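Fingertip wear is what finally made me stop adding features to the bench arms and write something down. Both arms are the same home-built design: a kit base from Cifuentes, shoulder and elbow joints on Beltis belts, and white plastic gripper fingers. The job I built them for is sorting small parts into a three-compartment tray. The fingers are the part I have changed least and thought about most.

Bare plastic on bare plastic slides. I measured it with a luggage scale and an M4 standoff clamped between the tips. Bare tips let go at 2 N, far too little for anything with a smooth side. Closing harder is possible, but the servo current climbs and the finger bends at the root before the grip improves.

I tried silicone sleeves first. They grip well and they also grip each other, so the jaws hesitate when opening and small washers come along for the ride. Heat-shrink was next and went shiny within a week. The current solution is tape, built up in layers until the tip is blunt and slightly soft.
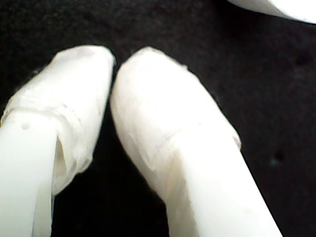 The pull test with wrapped tips gave 11 N at the same servo current. The same wrap held for 386 cycles of closing on the standoff before the outer layer began to creep. I stopped the test there, peeled it, cleaned the plastic with alcohol and rewrapped. The whole job takes less time than printing a new tip.

Two side effects need handling in software:

- The wrap adds thickness, so the closed position has to be taught again after every change. I drive the jaws shut at low current, read the encoder and store that as zero.
- No two wraps come out equal. The offset is stored per arm, and the script refuses to start if the stored value is older than the last rewrap entry in the log.

## Tray and layout

The tray is a black square with two small compartments on the left and one large one on the right. The split follows the parts: screws and washers take the small ones, and everything the classifier is unsure about goes in the large one. An earlier version had four equal compartments and the reject bin was always the one that filled up.

Walls matter more than floors. The fingers come in from the side at a shallow angle, and a thick wall costs reach. The two arms face each other across the tray, and the shared zone over the middle is locked in software so that only one arm may enter at a time. The lock has a timeout of 200 ms after the other arm reports clear. Shorter values worked on paper and produced one collision in May, which bent a wrist bracket.

Tape stays on the bench next to the tray. I use clear tape in two widths, the narrow one for the tip and the wide one for the overlap lower down.

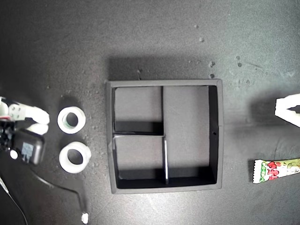

## Cables and power

Cable routing is still poor. Demetrio Valcárcel, who shares the workshop, suggested hanging everything from an overhead rail, and he is probably right. For now the thin leads run across the tabletop and I keep them out of the sweep with a no-go region in the planner.

The supply is a separate issue. With one adapter feeding both arms, a fast close on one side caused a voltage dip large enough to reset the other controller. Each arm now has its own adapter and the grounds are tied at the Clevetti board. No resets after that change.

The tabletop is dark gray, chosen for contrast with the bright parts. The drawback is that every crumb shows, and the classifier treats some of them as washers. A minimum-area filter removes most of these. Wiping the table removes the rest, when I remember to do it.

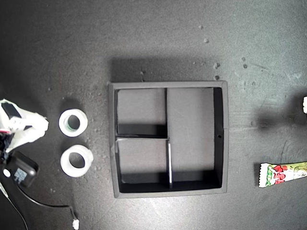

## Still open

- Try a fabric-backed tape on one arm and keep clear tape on the other, same parts, same cycle count.
- Move the tray registration from fixed coordinates to corner detection. At present, nudging the tray means teaching it again.
- Replace the bent wrist bracket properly. It has been straightened in a vise and is holding.
- Port the lock logic out of the main script and into Flerkau, my motion library, where it should have been from the start.

Source files go up once the bracket drawing is corrected.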